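第4章 設置と初期設定

4.1 設置場所の選定

Zarkcombe 532 卓上加湿器(以下「本機」)は、水平で安定した台の上に設置してください。傾いた場所では水位センサーが正しく動作せず、給水ランプが点灯したままになることがあります。

次の場所には設置しないでください。

・直射日光の当たる場所、暖房器具の温風が直接当たる場所
・エアコンの吹出口の真下
・カーテン、壁紙、書籍など、湿気で変形または変色するものの近く
・テレビ、オーディオ機器、パソコンの上
・乳幼児やペットの手が届く場所

吹出口の上方は100 cm以上あけてください。背面には吸気口があります。壁に密着させると風量が低下し、エラー表示E4が出る原因になります。

注意
無垢材、白木、漆塗りの家具に直接置くと、結露により輪じみが残ることがあります。付属のトレイを必ず敷いてください。トレイに水がたまった場合は、運転を停止してから拭き取ってください。

4.2 同梱品の確認

梱包箱を開け、次の部品がそろっていることを確認してください。

本体
タンク(キャップ付き)
気化フィルター(本体に装着済み)
ACアダプター
トレイ
クエン酸洗浄剤(試供品)
保証書

気化フィルターは輸送用の透明な袋に入った状態で本体に装着されています。袋を外さずに運転すると加湿されません。取り外した袋は、お住まいの自治体の区分に従って廃棄してください。

4.3 フィルターの取り付け

1. ACアダプターがコンセントに接続されていないことを確認します。
2. タンクを真上に持ち上げて取り外します。
3. フィルターカバー左右のつまみを内側に押しながら、手前に引きます。
4. フィルターを取り出し、袋を外します。
5. フィルターを水道水で軽くすすぎます。洗剤は使用しないでください。
6. 矢印のある面を上にして、フィルターを枠の奥まで差し込みます。
7. カバーを元に戻し、カチッと音がするまで押します。

メモ
初めて使用するときは、フィルター素材のにおいがすることがあります。運転を続けると次第に弱くなります。気になる場合は、水に30分浸してから軽く水を切り、再度装着してください。

4.4 給水

1. タンクを逆さにし、キャップを反時計回りに回して外します。
2. 水道水を「MAX」の線まで入れます。タンク容量は3000 mLです。
3. キャップを締め、漏れがないことを確認します。
4. タンク外側の水滴を拭き取ります。
5. タンクを本体の溝に合わせ、真上から静かに下ろします。

タンクを装着してから水受け部に水が行きわたるまで、しばらく時間がかかります。この間、給水ランプが点滅しますが、故障ではありません。

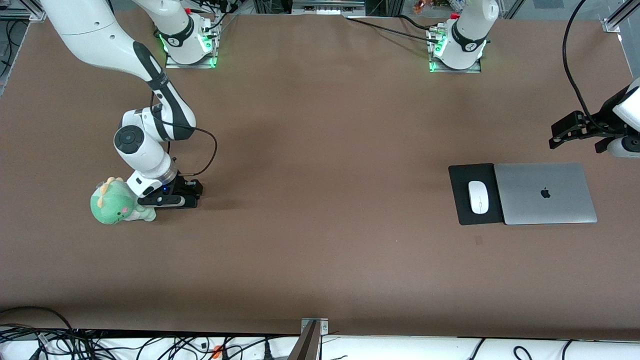

使用する水は水道水に限ります。浄水器を通した水、アルカリイオン水、ミネラルウォーター、井戸水は、塩素による除菌効果が得られず、雑菌やかびが繁殖しやすくなります。40℃を超える湯を入れると、タンクおよびキャップのパッキンが変形します。アロマオイル、芳香剤、次亜塩素酸水を水に混ぜないでください。樹脂部品の割れによる水漏れは、保証の対象外です。

注意
給水した状態で本体を持ち運ばないでください。移動するときは運転を停止し、タンクと水受け部の水を捨ててから、本体の底を両手で持ってください。

4.5 電源の接続と時刻の設定

1. ACアダプターのプラグを本体背面のDC端子に差し込みます。
2. ACアダプターをコンセントに接続します。ブザーが1回鳴り、表示部に「--:--」が表示されます。
3. 「設定」ボタンを3秒間押します。時の桁が点滅します。
4. 「▲」「▼」で時を合わせ、「設定」を押します。
5. 同様に分を合わせ、「設定」を押すと完了します。

停電後、またはACアダプターを抜いた後は、時刻を再設定してください。湿度目標値と風量は保持されます。

警告
付属以外のACアダプターを使用しないでください。旧機種Prantlシリーズのアダプターはプラグの形状が同じですが、定格電圧が異なります。接続すると発熱、発火のおそれがあります。

4.6 運転モードの選択

「モード」ボタンを押すたびに、次の順に切り替わります。

自動:目標湿度に合わせて風量を調節します。
連続:湿度にかかわらず、選択した風量で運転します。
静音:最小の風量で運転します。表示部は減光します。
乾燥:フィルターを乾かすための送風運転です。4時間後に自動で停止します。

工場出荷時の設定は「自動」、目標湿度は50 %です。目標湿度は「▲」「▼」で40 %から65 %まで、5 %単位で変更できます。

湿度表示は本体背面のセンサーで測定した値です。部屋の広さ、気流、外壁からの距離により、市販の湿度計と差が出ることがあります。差が大きい場合は、表4-2に従って表示補正値を入力してください。補正値は電源を切っても保持されます。

4.7 初期設定後の点検

運転開始から1時間後に、次の項目を確認してください。

・トレイおよび設置面に水漏れがないこと
・吹出口から風が出ていること
・異音、異臭がないこと
・表示部にエラー表示が出ていないこと

異常がある場合は、ACアダプターを抜き、第7章「故障かなと思ったら」を参照してください。E4が消えない場合は、吸気口のほこりを掃除機で吸い取り、電源を入れ直します。それでも消えないときは、使用を中止し、Dretholmサービス窓口へ連絡してください。

4.8 季節の初めと終わりの作業

加湿を始める時期(多くの地域では11月)には、フィルターの硬化と変色を点検してください。白い固形物が付着している場合は、クエン酸水に2時間浸し、きれいな水で2回以上すすぎます。固形物が取れない場合や、フィルターの形が崩れている場合は、新しいものに交換してください。

長期間使用しないときは、次の手順で保管します。

1. タンクと水受け部の水を捨てます。
2. 「乾燥」モードで自動停止するまで運転します。
3. 水受け部に残った水分を柔らかい布で拭き取ります。
4. フィルターを外し、風通しのよい日陰で完全に乾かします。
5. 各部品を箱に収め、湿気の少ない場所に保管します。

交換用フィルターの型番はSakov F-532です。他の型番のフィルターは枠の寸法が合いません。

改訂 2022年5月6日 4.5の警告文を追加、4.8の手順2を変更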